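Kimberg Hall Refurbishment
Progress report to the Berhe Fund, July

We're past the halfway point and it feels like a proper building again! When we last wrote, the main hall had no lights, a damp north wall and a kitchen you couldn't use. Two of those three are sorted, and the third is well on its way.

Work completed since the last report

The roof repair came first. Butex replaced the broken slates over the stage end and relined the valley gutter, which had been dripping into the store room for longer than any of us had realised. They finished a week early and we moved the north wall work forward as a result. The old cement render is off, the stone has been repointed in lime, and the readings on the inside face have been dropping nicely ever since. It still needs a few dry weeks before we plaster. We would love to get on with it, but the plasterer has asked us to wait and we're taking the advice.

The electrics are done and signed off. There are 20 new light fittings in the hall, all on dimmers, and the dance group has already asked if they can have the lights low for their Sunday social (yes, of course they can). The old fuse board has gone to the tip. There are sockets along both long walls now, so no more extension leads taped across the fire exit.

Bookings

We kept the back room open all through the building work and we're so glad we did. It took 322 bookings over the period, more than the whole hall managed in the same stretch last year. The lunch club, the toddler mornings and the sewing group all squeezed in and stayed with us, and 5 new groups have started. The choir has gone to the school for the time being and is coming back in the autumn.

Timber floor and joinery

Your grant paid for the timber, so we wanted to say a bit more on this part. We looked at three quotes and went with Vuven, who were not the cheapest but were happy to match new boards to old and to let us reuse whatever was sound. The joists under the stage end had suffered from the leak, and 9 of them had to be replaced. The rest were in better shape than we'd feared.
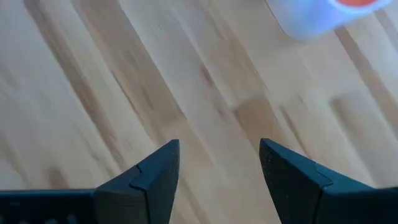 We spent a good while deciding on the finish. The badminton players wanted grip, the dancers wanted slide, and the cleaners wanted something that could be mopped without a fuss. We have settled on a hard-wearing matt oil, which can be patched in small areas – a lacquer would have meant sanding the whole floor again every time a table leg did some damage. Sanding is booked for after the plastering so that we don't fill a fresh floor with dust.

Money

Spending is within budget overall. The roof came in slightly under, the joists took us slightly over, and the two very nearly cancel out. We haven't touched the contingency yet and would like to keep it for the kitchen, where the drains are still a bit of an unknown. A full breakdown with invoices is attached separately.

Still to do

Plastering and painting the north wall
Sanding and oiling the hall floor
Kitchen units, sink and new drain run
Ramp and handrail at the side door

The ramp is the one item running late. The first drawing was too steep and had to go back, and the revised version is now with building control. We have asked for a decision before the kitchen fitters arrive so that both jobs can share the same skip and the same weeks of disruption.

If you'd like to come and see the hall, mornings are best, before the toddlers arrive at ten. Please use the side entrance while the front steps are fenced off.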